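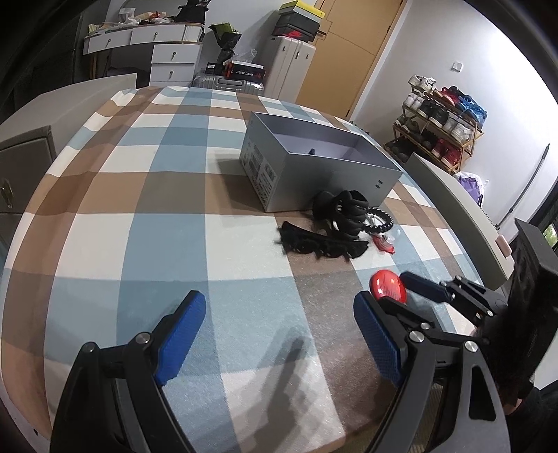
Every few months a company shows up in our inbox saying it has cracked housework for robots, and the proof is always a pile of examples. The latest is Callomitz, whose Clodden project pays people to do small chores at home with a gripper held in the hand, then feeds the recordings to a learning system. The pitch says 2,000 recordings from real homes, all of small-item tidying. I'll give them the real homes. A plaid sheet, an open gray box with a heap of black bands in front of it, a shoe rack by the wall: that is a good deal closer to how people live than the bare white table most labs use. The blue pads on the jaws are also the same kind the company wants to put on its arm, and that counts for something. If you train on a person's bare fingers you have a translation problem later on, and this setup skips most of it.

My trouble starts with the number. When we asked what the 2,000 was made of, the answer came back in pieces. Only 592 of them had been checked by a person for a clean start and a clean finish. The rest had been passed by a script that looks at whether the jaws opened and closed. Jaws can open and close all afternoon without picking up a thing. A script that can't tell a grasp from a near miss is going to let both through, and the learner will study them with equal care.

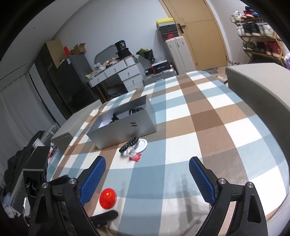 Then there is the question of how different the examples are from one another. A recording is cheap when you don't have to move house to get the next one. You put the thing back, shift it a few inches, and go again. Do that 70 times with the same cloth and the same box and you have 70 files, but I would not want to claim you have 70 lessons. Callomitz would not say how many homes are in the set. It did say that "variety is a priority for the next phase," which is a sentence I have seen in a lot of these announcements. Mazurek used nearly the same words in February and has not put out a next phase yet.

Some of the objects are well chosen, I think. Flat round things lying on cloth are a fair test. The fingers have to come in low, the cloth can bunch up, and a shiny surface can throw glare back at the lens. A soft strap is hard in another way, as it has no one shape to learn. If Clodden can handle those in a room it was never trained in, I will say so in this newsletter and mean it.
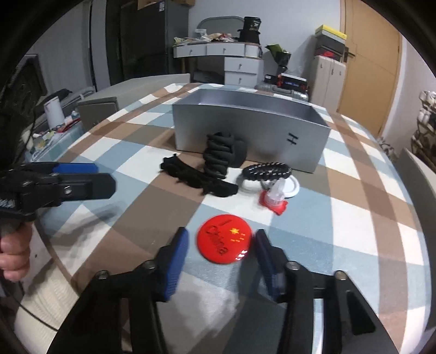 Gripper open on either side of a round red badge, with a second gripper at left.

So far the only test result on offer comes from the company's own bench at Fullell, with items that were also in the training set. That tells us the system can remember. We have asked for a trial with new items in a new room, with the failures left in, and for a look at the unchecked recordings. Even 1,000 of them, picked by us, would do.

Callomitz says it will think it over. Readers who have recorded for Clodden and want to tell us how the work was explained to them, how retakes were handled, or what got thrown out can write to the usual address. We'll leave names off if you ask.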